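Reviews | Phones | Audio | Wearables | Features | Newsletter

Filed under: Phones, Long-Term Tests

The Illetti Pap after a long stretch in my pocket

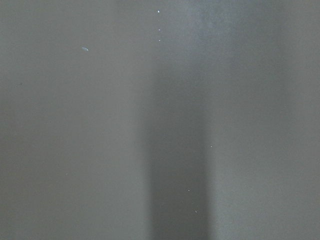 Mobile Desk

The Pap is the smallest phone Illetti sells, and I bought mine the week it came out. Most reviews of it were written after a few days. I have now used it as my only phone since November, through one trip abroad, two system updates and a drop onto a parking lot, so I have a better idea of what it is like to own.

Size is the reason to consider it. The Pap fits in a shirt pocket and I can reach the top corner of the screen with my thumb. After a month I stopped noticing it, and then I picked up my old Sudico to find a saved message and it felt like a paperback. Typing took longer to get used to. I made a lot of mistakes in the first two weeks and turned the keyboard height up one notch, which helped more than anything else I tried.

Battery life is fair. On a normal workday I take it off the charger at 7 a.m. and it is down to 30 percent when I get home. Navigation is the thing that drains it. A long drive with the map open and music playing will finish the battery before dinner. A full charge takes 53 minutes with the Illetti charger, which is sold separately. My older Sudico charger works too, but slowly enough that I only use it overnight.

The camera is good outdoors and ordinary indoors. Illetti put in one rear lens and left it at that. Colors are close to what I remember seeing, and skin tones are better than on the Sudico, which made everyone look sunburned. In dim restaurants the phone holds the shutter open too long and anyone moving turns into a smear. The second update shortened the delay a little. There is no telephoto, so school concerts are out unless you get a seat near the front.

Calls are clear. The speaker is thin and I would not use it for music in a kitchen with the fan running. The fingerprint reader is on the side key and it works nearly every time, although not with gloves, and not right after washing dishes.

As for the drop, it fell from the roof of my car, where I had left it while loading groceries. I had it in a Zastwood case, the plain one with the raised lip. The case has a dent in one corner and the phone has no mark I can find. Without a case the back is slippery and I would not carry it that way.

Illetti promises 5 years of updates. Both updates so far arrived on time and neither broke anything I use. The first one moved the flashlight button, and I have since moved it back.

Storage is where I would spend more. I bought the base model and photos and offline maps filled most of it by spring. There is no card slot. The larger version costs $373 at the moment, and that is the one I would get if I were buying again.

COMMENTS

tobyline: Does the side key still work for the fingerprint with the Zastwood case on? Mine has a flap over it.

rkm_eastside: The plain one leaves it open. I have the same case in green.

pixelmoth: Battery is worse than that for me, but I'm on two email accounts and a watch all day.

Halfcharged: Would have liked a comparison with the bigger Illetti. The lack of a zoom is a dealbreaker here.

Previous story | Next story | More from Phones | Back to top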